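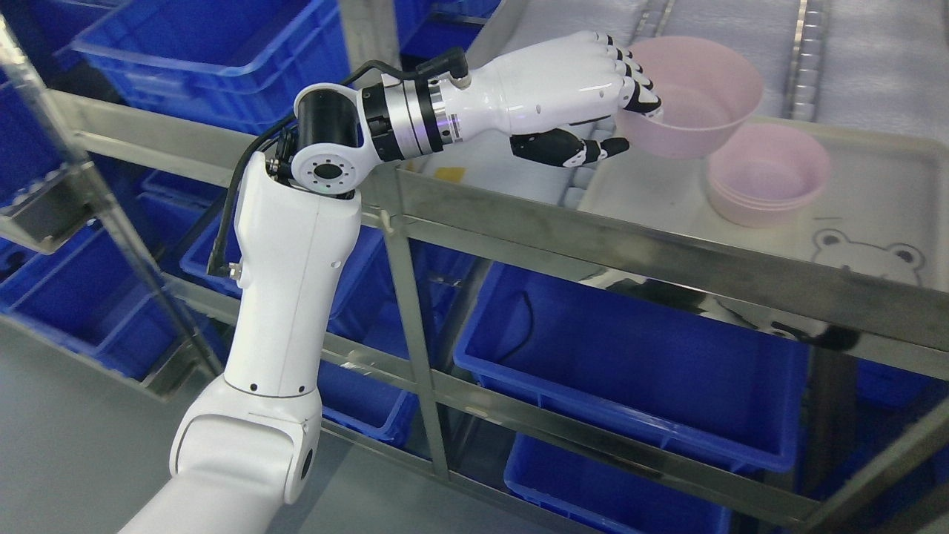
Início | Manuais | Cozinha | Peças | Contactos

Brilton, estante de serviço em aço inoxidável
Secção 4: Arrumar a prateleira superior
Redação técnica Simitz, revisto em junho

Se chegou a esta secção, a estante está montada e não sobraram parafusos. Se sobraram, volte à secção 2 com a humildade possível.

4.1 Antes de pousar seja o que for

1. Verifique se os pés assentam todos no chão. Três em quatro é uma boa nota na escola e uma má notícia numa estante.
2. Trave os rodízios, caso tenha comprado a versão que os traz.
3. Limpe a prateleira com um pano húmido e seque-a. O aço guarda dedadas com um zelo que não dedica a mais nada.
4. Estenda a folha de espuma. Corte-a à medida com uma tesoura; a faca do pão já foi tentada, com resultados que o serviço de peças Ultport conhece bem.

Nota: a folha vem enrolada e quer continuar enrolada. Deixe-a aberta, com um livro em cada ponta, durante 90 minutos.

4.2 Tabuleiro e taças

5. Coloque o tabuleiro sobre a espuma, afastado da borda da frente.
6. Empilhe as taças por tamanhos, as maiores em baixo. Encaixe-as a direito, sem as rodar à força.
7. Deixe no tabuleiro as que usa todos os dias. As restantes ficam noutra pilha.

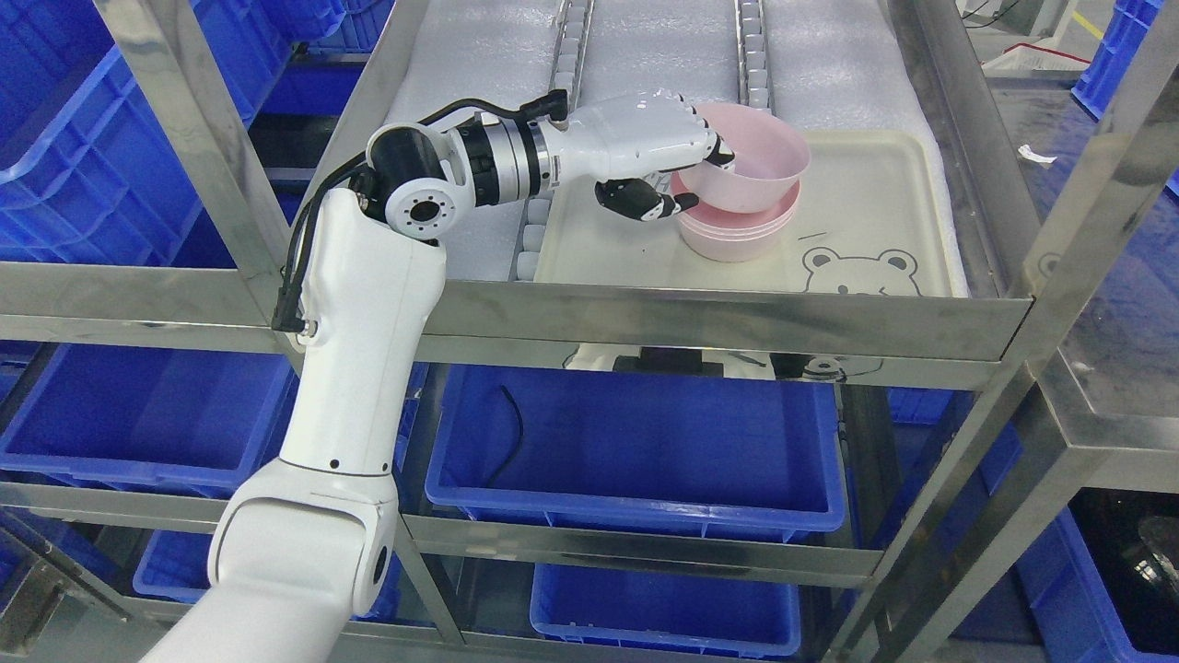

O tabuleiro serve para delimitar território: o que está lá dentro é de uso corrente, o que está fora é reserva. Com 2 taças encaixadas ainda se tira a de cima pelo rebordo sem incomodar a outra. Se o seu tabuleiro tiver desenho, como o urso de traço preto que espreita diante das taças cor-de-rosa, deixe-o virado para a frente. Não melhora a estabilidade, mas dá-lhe um ponto de referência quando alguém arrumar tudo ao contrário.

8. Para retirar uma taça, segure-a pelo rebordo e levante-a na vertical. Se a de baixo vier atrás, pouse as duas e separe-as com calma.

Cuidado: não ultrapasse os 70 cm de altura de pilha. Quem precisa deste aviso tem taças a mais.

Cuidado: não arraste o tabuleiro com as taças em cima. A espuma vai com ele e leva consigo o trabalho do ponto 4.

4.3 Manutenção

9. Levante a espuma à quinta-feira, ou noutro dia à sua escolha, e sacuda as migalhas. Haverá migalhas.
10. Substitua a folha quando ficar marcada. O modelo Li serve em todas as prateleiras Brilton, exceto na inferior, que é mais estreita (ver secção 5).

Contacto: balcão de peças Ultport | © Simitz, todos os direitos reservados | Voltar ao topo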